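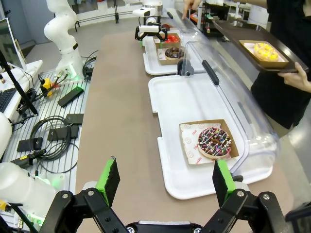

Last changed: Aug 21, 2003

I said in July that I would write down how we did the donuts at the Dindcombe counter, and then I didn't. Khrystyna Demchenko asked me for it again last night, so this is mostly for her, and for me when I have to do it over in the spring. If you came for the tomato post it is further down the page.

We sold one donut to a box. I was against this at first. I grew up with a dozen in a big flat box with the grease coming through, and it seemed like a lot of paper for one donut. Khrystyna wanted the small boxes and she had already paid for them, 50 to a sleeve, so that settled it. After the first morning I stopped arguing. People at an event like that don't want a dozen. They want one, and they want to walk off with it and hold a coffee in the other hand.

The boxes are plain brown paper with the little red round logos and some lettering on the inside of the lid, where you see it when the box is open. They come flat. You push in the two sides, tuck the front, and leave the lid alone. We folded them the night before at the kitchen table with the radio on. My thumbs hurt by the second sleeve. If you fold them too early, the corners relax and the sides lean out, so don't do it two days ahead. I tried that for Priltum last year and had to pinch every one of them back into shape in the morning.

Leave the lids open and folded down flat on the tray. I had them standing up at first, and every time I reached over one I got frosting on my sleeve or lid on the frosting. Flat, the donut sits up where it can be seen and the print shows too. You close it when it's sold, or you let the customer close it. Most of them don't bother.

We had two white trays with raised rims going down the long table, one behind the other. The rim matters more than I expected. The boxes weigh nothing, and on a flat board they slide the moment you bump the table. I bumped it a lot. The clear covers go over the trays and have a black handle on top. They curve, so they don't come down on the frosting if you are even a little careful. They do throw a glare if there is a light straight overhead, and I turned one of the trays a few times before I gave up on that.

I did not keep the covers closed over everything. Khrystyna's rule was cover what you aren't selling in the next few minutes, and that worked out. With the cover down all the time the glaze gets damp and dull, at least in our weather. With it off all the time the frosting gets a skin and the sprinkles start to bleed into it a little at the edges. Half on was a fair compromise. I wiped the covers with a dry cloth between batches. Don't use a wet one, it leaves streaks and you end up doing it twice.

Now the kinds. We made more than we should have.

Dark chocolate frosting with sprinkles. Pink, white, yellow, blue and green. This one went on the front tray because it is the one kids point at. The frosting is the same one my aunt used, from a church cookbook with 1959 on the cover, except she used it on sheet cake and I thin it with a spoonful of hot milk. Dip the donut face down, twist, lift, let it drip, turn it over. Sprinkles go on right away. If you wait for the next donut to be dipped you have already waited too long and they roll off. I used to shake them on from the jar. Now I pour them in a shallow bowl and press the donut into it lightly, which covers better and leaves fewer on the floor.

Red glaze. I was the holdout on this one too. It's a plain sugar glaze with strawberry cooked down in it and some color because the strawberry alone comes out the color of a bandage. It tastes fine. It's sticky, and it stays sticky, and if it touches the side of the box you will tear the paper getting it loose. Put it in dead center. Khrystyna could do that in one move and I could not, so she boxed the red ones.

Chocolate glaze with a drizzle. This is thinner and shinier than the frosting, and a lot of people asked what the difference was. The frosting is butter and cocoa. The glaze is chocolate with a bit of corn syrup. I should have made a card. The drizzle goes on from a sandwich bag with the corner snipped. Snip less than you think. I ruined a few at the start with a hole as wide as a pencil and we ate those.

Yellow with a white drizzle. Lemon. My favorite of the bunch and the slowest seller until noon, and then we ran out. The yellow has to be set before the white goes on or the lines sink. I give it 45 minutes on the rack with no fan. With a fan it cracks. I know people who do it in less, and maybe their kitchens are drier than mine.

We carried the lemon ones out on a dark brown serving tray, one box to the tray, and I want to put in a word for that. I had been handing boxes over by pinching the side. The side bends, the donut slides, and now there's lemon frosting on the paper and somebody's disappointed. With a tray under it, the box stays level. You hold it out over the counter and they pick it up themselves. It's a slow way to do it and I would not do it with a line out the door, but we never had that kind of line. The dark tray also makes the yellow look good. That was an accident. It was the tray we had.

Some notes on the dough, which I know is what half of you will write to me about. It's a yeast dough, nothing special. I use bread flour, and I let it sit in the refrigerator overnight after the first rise. I cut rings with the old tin cutter and keep the holes for us. The fryer is the Holtik I bought secondhand. It runs hot, and I have quit trusting the dial. I use a candy thermometer clipped to the side and I look at it before every batch. If the oil drops too far, the donuts drink it, and no glaze covers that up. Two at a time was as many as I could put in without the temperature falling off.

Let them cool all the way before you frost. Warm is right for the plain sugar glaze and wrong for the frosting. I did the first tray warm because I was running late and the chocolate slid down into the hole and sat there.

The car ride was the worst part, as always. I drove the donuts over on racks in the Mühlbauer cabinet, which is a big name for a tin box with slots, and it held 11 racks when it was new. Three of the slots are bent now, so I leave those empty. I took the back road to miss the railroad crossing. Everything got there in decent shape except one rack of red, and you can guess what that looked like. We boxed on site. I would never box first and drive after, not with an open lid.

At the counter we kept the table pretty bare. Long tan-brown table, the trays, the boxes. I had brought a checkered cloth and Khrystyna made me put it back in the car. She said we would be picking sprinkles out of it till Christmas, and she was right about that, since I found sprinkles in my shoes when I got home and in the car the week after. On the bare table you take a damp rag to it and you're done. Keep that rag away from the covers, though. One rag for the table and one dry cloth for the covers, and I put a safety pin through the dry one so I could tell them apart.

We both wore dark shirts, which was her idea. Dark shirts show powdered sugar, but we weren't doing powdered. They don't show chocolate. Wear an apron if you like. I don't like the strings.

Things I would change. Fewer kinds, for one. I would drop the red and do more lemon. I'd bring a second pair of tongs, because we were down to fingers and wax paper for part of the afternoon after I dropped ours behind the table. I would write cards for the flavors, with the word "lemon" big enough to read, because a good many people looked at yellow and figured banana. I'd bring change in quarters. And I would put the napkins at the far end, past the trays, because people kept stopping in the middle to get one and blocking whoever was behind them.

Leftovers. There were a few chocolate ones. I don't think they keep. By the next morning the frosting is all right but the dough has gone tight, and a few seconds in the microwave helps the dough and wrecks the frosting. You can cut them up for bread pudding. I did that with the plain ones and it was good, a little sweet. Leave the sprinkled ones out of it unless you want gray custard.

I washed the trays in the bathtub because they don't fit my sink. Use cool water first on the glaze, then hot. The boxes we had left over went back in the sleeve flat, and they are on the shelf over the dryer if Khrystyna is looking for them. The handle on one of the covers has worked a little loose and wants a turn with a screwdriver.

The lemon frosting, since I was asked: butter, powdered sugar, the juice and the grated peel of two lemons, pinch of salt, yellow color. Add the juice last and slowly. I don't measure the sugar. It should fall off the spoon in a lump, and then a spoonful of milk will get it loose enough to dip.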